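Wooden Utensils: Keep Them Smooth, Sweet-Smelling and Out of the Dishwasher

Posted November 23, 2022

I love wooden kitchen tools! Spoons, spatulas, chopsticks, the little honey dipper I use maybe twice a year, all of it. They're quiet in the pan, they feel good in the hand, and with a bit of care they go on for years and years. Since moving to Pirkiddale, where the water is very hard and leaves everything chalky, I've had to get a lot better at looking after mine.

Washing

Hot water, a drop of dish soap, a soft sponge, done. Don't leave wood sitting in the sink while you eat dinner (I know, I know, I've done it too). It soaks up water, swells, and then dries out fuzzy. If there's dried rice or egg on there, hold a wet cloth around it for a few minutes and then rub along the grain.

Skip the dishwasher completely. One hot cycle can undo a whole winter of oiling.

Drying

Stand spoons in a jar with the handles down so the bowl ends get the air. Chopsticks are happier lying flat on a folded towel with a little space between them, and I leave mine out overnight before they go back in the drawer. A closed drawer with damp wood in it will smell like a basement by the end of the week!

Smells

Garlic and curry do hang around. Make a paste from baking soda and lemon juice, rub it all over, leave it for 9 minutes while you wipe the counters, and rinse. For really stubborn onion I do it a second time the next day. Coarse salt and half a lemon works nicely on cutting boards, too.

Chopsticks get the same treatment as everything else, and they take hardly any time because there's so little of them.

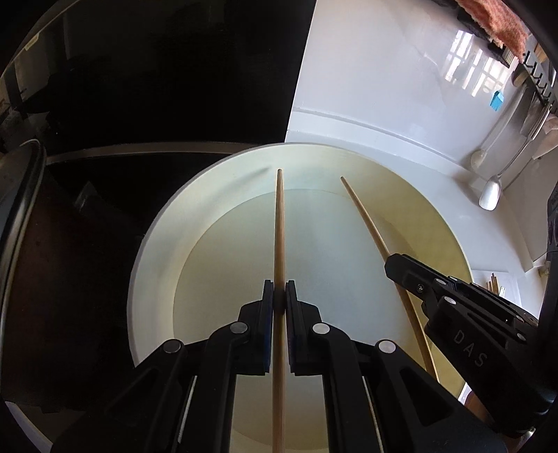
A pale chopstick over a white plate.

Sanding

When a spoon or a chopstick feels rough against your lip, it's time for fine sandpaper. Wet the wood first, let it dry fully, then sand lightly with the grain. The wetting lifts all the little fibers so you take them off in one go. I buy my paper at the Setwood hardware store, which sells single sheets, so you don't get stuck with a giant pack. Wipe off every bit of dust before you oil.

If a tip has split, let that pair go. Mine become plant stakes for the pepper seedlings in March, and they're perfect for it.

Oiling

This is the fun part! Food-grade mineral oil is easy to find and never goes rancid. Pour a little on a soft rag, rub it in until the wood looks rich and dark, wait 45 minutes, and buff off whatever is left. Very dry pieces will drink up a second coat. I do the whole jar at once, every month or so, with the radio on.

Olive oil is tempting when it's right there by the stove, but it turns sticky and smells stale after a while, so keep it for the salad.

Storing

Keep wood away from the oven vent and off sunny windowsills, where it dries unevenly and cracks. A drawer with a cotton liner is lovely.

Next up: getting tea stains out of mugs.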